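Sprechnotizen: Mit Klebeband Ordnung schaffen
Vortrag im Werkstattkreis Pravano, 1. Februar 2019
Tímea Kozma

Zum Einstieg

Erst mal alle ankommen lassen, Tee steht hinten. Schön, dass trotz des Wetters so viele da sind! Kurz vorstellen, aber wirklich kurz, die meisten kennen mich ja vom Sommerfest. Sprechzeit 30 Minuten, danach Fragen, und wer früher los muss, geht bitte einfach, ich nehme das niemandem übel.

Anfangen mit der Geschichte von meinem alten Packtisch: Alles lag immer irgendwo, die Schere unter dem Papier, das Papier unter der Schere, und ich habe jeden Abend gesucht. Dann hat mir Ashton Pomare im Januar gezeigt, wie er bei Olaniyan seine Arbeitsflächen mit Band einteilt — eine Linie längs, eine quer, fertig. Ich war ein bisschen beleidigt, dass ich darauf nicht selbst gekommen bin. (Pause, da lachen meistens welche.)

Warum überhaupt Felder?

Jedes Feld bekommt eine Aufgabe. Bei mir: Eingang, in Arbeit, fertig, und eins für das Werkzeug. Die Felder müssen nicht gleich groß sein, das wird immer wieder gefragt. Was viel Platz braucht, bekommt viel Platz. Mein Eingang ist zum Beispiel winzig, damit ich gar nicht erst stapele.

Von den 40 Leuten im letzten Kurs erzählen, die mit dem Zollstock in der Hand die Mitte gesucht haben. Die Mitte ist für den Packtisch gar nicht so wichtig! Lieber zwei Tage mit losen Schnüren ausprobieren, wo die Hände von allein hingreifen, und dann kleben.

Kleben und Kanten

Fläche abwischen, trocknen lassen, Band ohne Zug auflegen. Mit einem weichen Lappen andrücken, von der Kreuzung nach außen. Beim nächsten Bild in Ruhe hinschauen lassen: blaues Band auf mattem Grau, vier verschieden große Felder. Der Querstreifen hat recht ordentliche Kanten, der Längsstreifen ist unterhalb der Kreuzung links fein ausgefranst, und ein Stückchen weiter oben sitzt eine helle Stelle, ein Riss oder eine hochstehende Kante. Fragen, wen so etwas stören würde. Mich stört es erst, wenn Papier daran hängen bleibt.

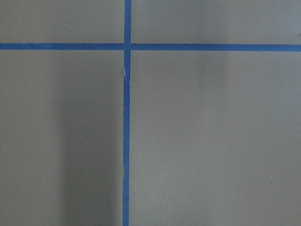 Ausbessern oder neu machen?

Kleine Kerben lasse ich in Ruhe. Steht eine Kante hoch, schneide ich das Stück heraus und setze ein neues ein, Stoß an Stoß, bitte nicht übereinander. Rolle und Messer herumgeben, wer mag, probiert es gleich am Musterbrett aus.

Zum Schluss den Zettel mit der Einkaufsliste verteilen und an die Spendendose für den Raum erinnern. Musterbrett wieder einsammeln, das gehört Ashton.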